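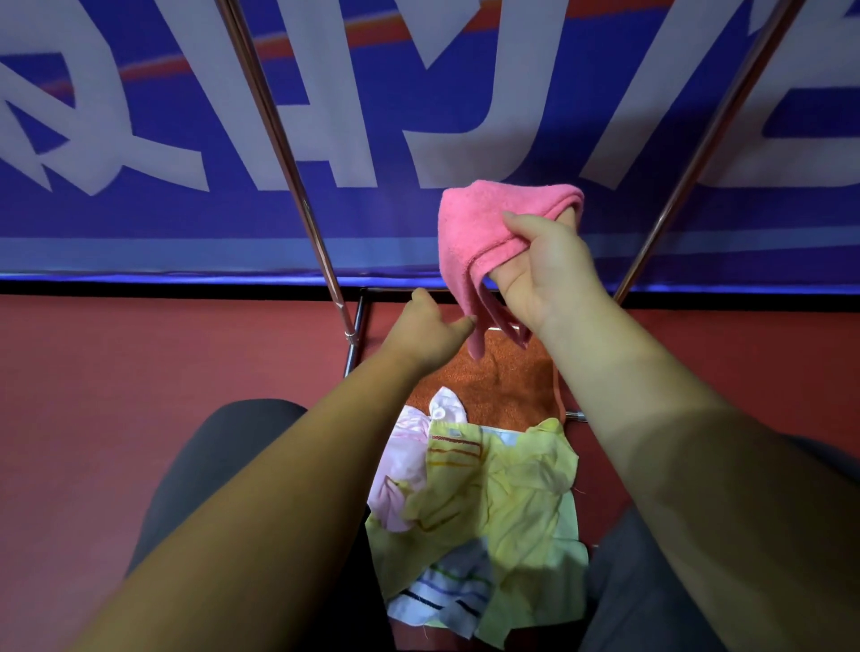 *Handtuch aufnehmen, vor dem Wäscheständer sitzend: eine Hand steckt unter dem rosa Frottee, die andere ist kurz vor der Unterkante.*

# Textilien vorführen: meine Regeln für brauchbare Aufnahmen

Ich nehme seit einer Weile Falt- und Aufhängedemos für unser Projekt Vernosum auf, und weil mich ständig jemand nach meinen Einstellungen fragt (die Einstellungen sind gar nicht das Problem!), schreibe ich mal zusammen, worauf ich achte. Grundlage ist unsere Hausregel, die intern Pludgate heißt. Die ist recht trocken, also kommt hier meine Version.

## Vor dem Start

- Ärmel hoch, Ringe und Uhr ab. Ich hab mal eine ganze Sitzung mit Uhr aufgenommen und durfte alles noch mal machen.
- Stapel in Reichweite legen, im Sitzen am besten zwischen die Beine. Dann wandert der Blick beim Greifen nicht quer durch den Raum.
- Farben mischen! Rosa vor Orange erkennt man sofort, Weiß auf Weiß macht beim Labeln schlechte Laune.
- Etiketten und ausgefranste Ränder dürfen bleiben. Echte Wäsche sieht nun mal so aus.
- Glänzende Chromrohre spiegeln. Wenn ein Lichtstreifen genau da liegt, wo gegriffen wird, drehe ich den Ständer ein Stück.

## Während der Aufnahme

1. Mit beiden Händen im Sichtfeld beginnen und kurz ruhig halten.
2. Ein Tuch nehmen, immer nur eins. Rutscht ein zweites mit, lege ich es sichtbar zurück und mache weiter.
3. Eine Hand trägt, die andere sucht die Kante. Bei Frottee fahre ich gern mit den Fingern unter den Stoff und lasse den Daumen oben. Die Finger sind dann zwar verdeckt, aber das ist laut Pludgate erlaubt, solange man Daumen oder Handrücken noch gut zuordnen kann.
4. Kante greifen, strecken, aufhängen. Normales Tempo, bitte keine Zeitlupe!
5. Nach 30 Minuten Pause. Danach werde ich schlampig, und das sieht man den Clips auch an.

Fehlgriffe bleiben drin. Im Oktober haben wir 254 Clips durchgesehen und 126 davon waren so geschnitten, dass jeder Patzer fehlte. Sehr hübsch anzuschauen, aber fürs Training wollte ich gerade das Nachgreifen haben, grr.

## Beim Ablegen und Labeln

Ich lade alles in Csonka hoch und vergebe pro Clip diese Felder:

| Feld | Was rein muss |
|---|---|
| `material` | Frottee, glatt, unklar |
| `haende` | eine oder beide am Stoff |
| `verdeckung` | keine, teilweise, stark |
| `abbruch` | ja oder nein, mit Stichwort |

„Unklar“ ist ein völlig gültiger Wert. Lieber das als geraten, vor allem bei zerknüllten Tüchern im Stapel.

Avix prüft danach automatisch auf fehlende Felder. Bei unserem letzten Schwung mit 845 Clips kam die Prüfung sauber durch, aber schaut trotzdem ein paar Stichproben selbst an, denn ob `verdeckung` inhaltlich stimmt, merkt das Skript nicht.

Offen ist bei mir noch, wie wir Tücher benennen, die halb unter einem anderen liegen. Im Moment schreibe ich `teilstapel` ins Kommentarfeld.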